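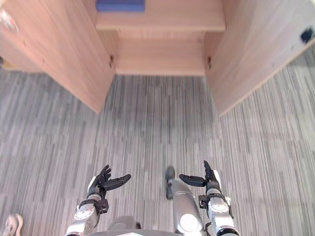 *Both doors open and two hands in front of the shelves: cupboard work with the Truvevura planner.*

**Kirken releases Truvevura planning software, with the limits listed first**

May 2018. For immediate release.

Kirken has today released Truvevura, a motion planner for two-armed robots working in and near household furniture. It is available to existing customers now. Before anyone writes that robots are ready to tidy the house, we would ask them to read the next two paragraphs.

Truvevura does not recognise what a cupboard is for. It does not decide what belongs on which shelf. It takes a depth map, a list of hinges and a goal for each hand, and returns a pair of arm paths that keep clear of the doors, the shelf edges and each other. If the hinge list is wrong, the paths will be wrong too, and the software will report them as perfectly good.

It also remains slow. A plan for one reach between two open doors takes up to 30 seconds on the computer we supply. Earlier versions were quicker and hit the doors more often, and we decided we could live with the wait.

"I have sat through a lot of launch videos where the cupboard is already open and the cup is already at the front," said Yuxi Kang, who leads planning work at Kirken. "I don't trust those videos, and I wouldn't want customers to trust ours. Ask for the logs. Ask how many runs were thrown away."

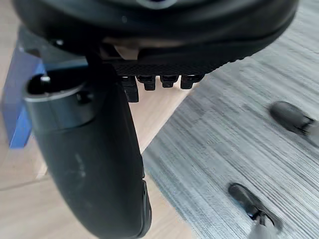

The release replaces the single planner in the old Gamura package with 2 separate ones, one for the arms and one for the fingers. Gamura treated a hand as a solid lump, which kept it safe in open space and made it close to useless near a shelf. The finger planner works from the actual shape of the hand and re-checks clearance as the fingers close. Customers with their own hand designs will have to supply a model, and a poor model will give poor results.

Floor handling has changed as well. Striped and streaked carpet gave the old depth filter a good deal of trouble, with false edges appearing where the floor was flat. The new filter removes many of them. It does not remove all of them, and we still advise checking the map by eye before a first run.

Snorradóttir, the testing firm, will run its own trials in September using furniture we have not seen. Kirken will have no say in the choice of tasks and will publish the results whole, including the failures.

Truvevura is supplied with full run logging switched on. Support for Gamura continues for 7 months.

**Press contact:** Yuxi Kang, Kirken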